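Chapter 6
Buying a Demonstration Kit

In this chapter
What comes in the box
Reading a quote line by line
The first afternoon with a pair of hand-held grippers
Questions to send the vendor before you sign

I bought my first demonstration kit the way I buy shoes, which is to say I looked at the picture, liked it, and paid. It sat on a shelf until December. The grippers were fine! What I'd missed was that the calibration software was a separate license, and the license cost more than the shelf, the shoes and my patience put together. So this chapter is going to be slower than the last one, and a good deal more suspicious.

We'll work through one product the whole way, the Nimico two-hand kit from Juvodari. I picked it because I've used it for two semesters and I have opinions (you'll get them). Everything you learn to check here you can check on any other kit.

6.1 What you are paying for

The pair of grippers is the part everybody photographs. You hold one in each hand, you do a chore, and the motion of your hands and fingers gets saved so that a robot arm can be trained on it later. The printed markers on the bodies are there so a camera can work out where each gripper is and which way it's turned. My quote was $757 for the pair, $185 for the marker plates and mounts, and $94 for a year of the recording software, Zesside. Spare finger pads were a separate line, and I skipped them. Don't skip them. I wore through my first set before the end of the term and then waited three weeks for the mail.

Read the software line twice. Does the year start on the day you buy or the day you log in? Can you open your own recordings after it lapses? Juvodari answered both of those for me in one email (login day, and yes), but another vendor I wrote to, Orozco, sent back a brochure.

6.2 The first afternoon

Start with one table, one device and one object. I like a round table because you can shift your feet a little and still reach everything, and a boxy device with a raised top gives you something to work close to without knocking into it. Keep one gripper open while the other does the holding. Most beginners squeeze both at once, and then they wonder why the left-hand data looks so strange.

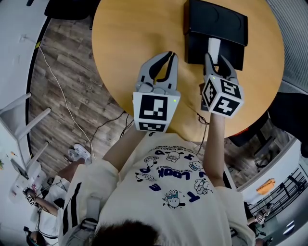
Rocío Cervantes disagrees with me about starting with both hands. Her view is that a new user should spend the first hour with the right gripper only, and that the kit ought to be sold singly for that reason: you'd find out for less money whether the weight suits your wrist.

She has a point about the wrist. I get sore after 8 runs or so of the same chore, and I've got big hands. But I'd still buy the pair. Passing something from one hand to the other is where this kit earns its price, and you can't judge that with half of it. What you can do is ask for a loan set. Juvodari lent me one for two weeks, and all I paid was the return postage.

Leave yourself time for cables, too. Mine always end up under somebody's feet, and the manual gives the whole subject one sentence. Before you record anything, move both grippers through the full reach of the job and see whether a cord pulls tight at the far side. If it does, move the plug or move the table.

6.3 Where the kit falls short

The grip is shaped for a medium hand. The status light is small, and in a bright room I have to tip the gripper to be sure of it, which spoils the take. And the setup guide assumes you already know what calibration is, so keep Chapter 4 open next to you when you get there.

Zübeyde Sezer read a draft of this section and wanted me to add the noise the fingers make on closing. I'd stopped hearing it. Consider it added.

Before you go on

Write to two vendors with the software questions from 6.1 and keep their replies. You'll need them in 6.4, where we put the quotes side by side and work out the cost of a full year of use.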